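Speaker notes, "Can it do the dishes yet?" Rodrigo Bragança, 4th November

Slide 1. State the question narrowly. Unloading and loading are separate tasks. Most published numbers cover one of them, with one type of plate.

Slide 2. Test protocol at Nernby. 510 trials since April, same kitchen, same operator on standby. A trial counts only if the item ends up where it was meant to go, upright, with no human contact. Say this slowly. People ask about it later.

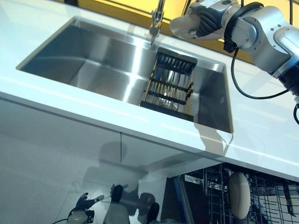 Slide 3. Glassware is the hard case. Clear rims give poor depth readings, and steel basins add reflections. Glossy cabinet fronts cause false detections of the arm itself. The Drelik filter removes most of these and costs 6 frames of delay.

Slide 4. Grip force. Plates tolerate a wide range. Thin glasses do not. Show the Stonero curve, skip the derivation.

Slide 5. Shop floor comparison. The Barros line runs 2,000 picks per shift with fixed trays and fixed lighting. Homes offer neither. Do not compare the two rates directly.

Slide 6. Current answer: plates yes, glasses with supervision, cutlery no. Leave 7 minutes for questions. Backup slides cover cable routing and wrist seals.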